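From: the Portela household
To: Cord Cutters discussion list
Date: August 12, 2026
Subject: Re: [cordcutters] Uvgate dropping channels from the basic bundle?

On the list last night, a member wrote:

> Has anyone else had the letter from Uvgate? It says the Nendora
> channels are leaving the basic bundle and moving to the "plus" tier.
> I only took the bundle for Nendora's old movies in the first place.
> Is it worth paying up, or should I go to Nendora direct and drop
> Uvgate? We have an older Vasell box on the living room set.

Hello all, and hello especially to whoever is new, I've seen a few addresses I don't know and it's lovely to have you.

Yes, we got the same letter, and I read it over breakfast and then read it again because the first time I thought they were giving us something! We've been with Uvgate since they started carrying the local stations, and I have to say the picture has been good and the guide is the easiest one my mother has ever used. So I was in no hurry to leave.

What I did was write down everything we watched in June (my daughter's idea, and a good one, though she got tired of it long before I did). We had paid for some 80 channels and looked at very few of them. Nearly all of it was Nendora, the local news, and a baking show I won't name because it keeps me up too late.
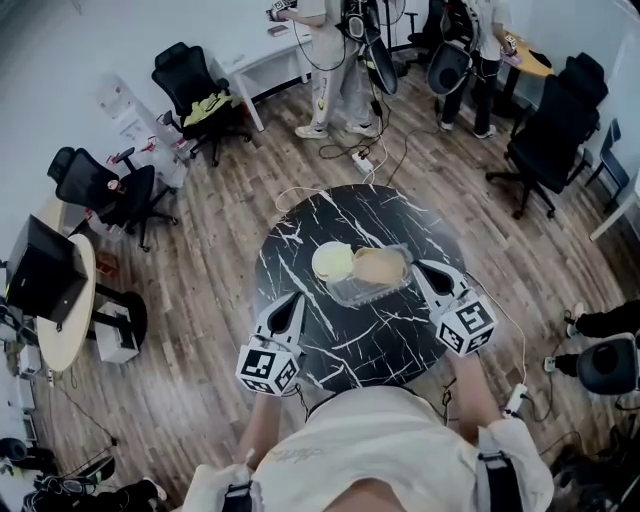 So we went to Nendora direct, and kept the antenna for the news. On your Vasell box, do check the software version before you cancel anything. Ours is the older model too and the Nendora app wouldn't show up in the store until I had run the update 2 times, with a restart in between. Once it was there it signed in without any fuss, and the old movies are all in one row near the bottom of the home page, under the new releases.

One thing I do miss is recording. Uvgate gave us 50 hours of it and Nendora gives none, so if a movie leaves at the end of the month you have to catch it before then. My husband was partway through a long western, 54 minutes in, when it went away on him, and he still brings it up at dinner.

If you decide to stay with Uvgate, call them before you click the upgrade button. I was offered a lower price for the plus tier when I phoned to cancel, and it may be worth asking what they'd do for you.

Do write back and tell us what you choose. Also, does anybody know if the Vasell remote can be made to stop lighting up at night?

Warmly,
from the Portela house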